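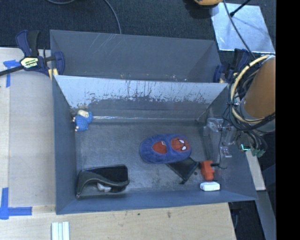 A child's slipper and other odds and ends in the front bin, with the gripper over its right end.

Bin picking papers like to report one success rate. I think that number hides too much. Our group at Henari ran 2196 picks, and the total looked fine until Ingeborg Kuhlmann split it by object. Boxes did well. Soft things did badly - the average had covered for them.

I would sooner read 640 picks with every failure listed than 3000 with a single percentage. Print the table per object, even if it runs to two pages.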